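Re: [dekdale-growers] Starting tomatoes from saved seed
From: Annunziata Donati
To: dekdale-growers list
Date: 2 April 2020

Nives Fontana wrote:

> I saved seed from the Bellini plum tomatoes in August and I have
> 200 of them in an envelope. They were fermented and dried on a
> plate, and they have been in a kitchen drawer all winter. Is it
> too late to sow? Also, my Kullow seed is from a packet that has
> been open for a few years. Should I bother with it?
>
> Nives

Nives,

It isn't too late. I sowed my own Bellini 17 days ago and they are just now putting out their first true leaves. Yours will be a little behind mine through May and you won't be able to tell the difference by the time they fruit.

A kitchen drawer is fine if it's away from the stove. Before you fill a whole tray, put a few seeds on a damp paper towel, fold it over, and slide it into a plastic bag. Leave it somewhere around 70 degrees. If most of them sprout within ten days, sow the rest at one or two per cell. If only a few do, sow them thicker and thin later with scissors.

I use shallow trays with a half inch of water in the bottom and set the cell packs into them for twenty minutes, then pour off what's left. Watering from the top washes the seed into the corners and crusts the mix. 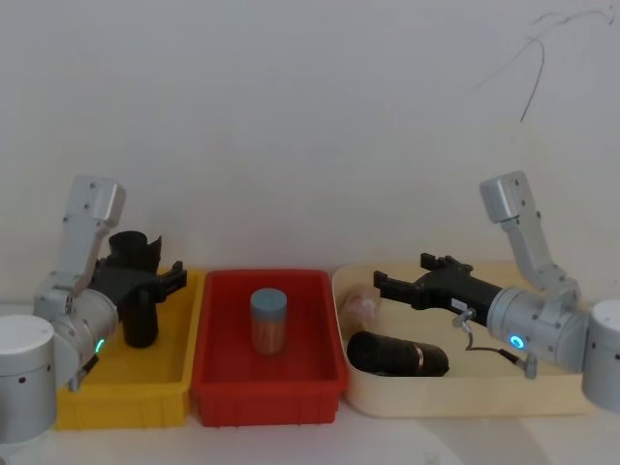 How deep should tomato seed go? A quarter inch, with the mix pressed down lightly over it.

On the Kullow, I would try it. Tomato seed keeps for four years or more if it stays dry. I had an old packet of Tirirent that I nearly threw out, and it came up fine, only slower. The last seedling showed on day 21. Don't give up on a cell after a week.

Two other things. Take the cover off as soon as the first seedlings are up, even if the others aren't, or you'll get damping off. And hold off on fertilizer until there are true leaves. After that I use fish emulsion at half strength once a week.

If you end up with more Bellini than you have room for, I'd take six plants. I can leave some Tirirent on your porch in exchange. They want a tall stake, and they drop their blossoms if they dry out in July, so put them near the hose.

Annunziata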